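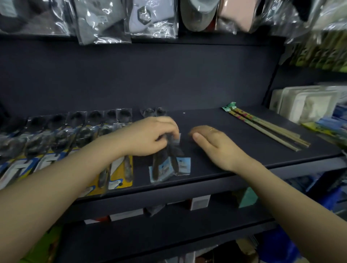 Shelf Work Gallery: Planning Notes for the Parau Equipment Budget

Reading time: 2 min

Category: Retail Automation / Equipment Planning

Jul 23, 2021

Parau is deciding how much handling equipment to buy for its small-goods aisles, and in what order. The work under review is facing and restocking by hand. Réjean Girard prepared the notes on this page for the people who will sign the purchase request. Prices are left out until the quotations have been checked.

Blister packs in a row
The packs stand shoulder to shoulder and lean on the back wall of the shelf. A gripper that only lifts from above needs clearance which this spacing does not offer. The specification should ask for a front approach, with a stated minimum gap between neighbouring packs.

Two hands, two jobs
The left hand holds a dark package in plastic wrap while the right rests flat on the shelf. A single arm is cheaper to buy and to guard, but the budget should carry a line for a second arm until trials show whether one will do. Plollix quotes single-arm units only. Dritatia quotes both.

Thin goods laid diagonally
The bundle of long pale sticks lies at an angle across the right side. Long, narrow items are poor candidates for suction. Finger grippers are priced separately by both suppliers and should be entered as a separate item, with one spare set.

Hanging bags
Clear bags of soft goods hang above the shelf. Bag film reflects light and changes shape when touched – both affect the choice of camera. Allow for a lighting kit in the first order. Placing bags on hooks is outside the first phase and stays manual.

Lower levels
White boxes with red bases line the front of the shelf below. Boxed goods are the simplest case and should be used for acceptance testing. Reach to the lower levels must be confirmed on the drawing before an arm length is chosen.

Budget lines still open
Trial length: 40 shifts, on one aisle.
Service cover: 24 months, quoted separately from the purchase price.
Item list: 2233 product lines, to be sorted by pack type before the trial.
Integration: Retamal to quote for mounting, guarding and the stock system link.
Training: to be priced per shift team – not per person.

Revised quotations are due in August. Suppliers should return them against request 2233-B, with gripper sets and lighting shown as separate lines.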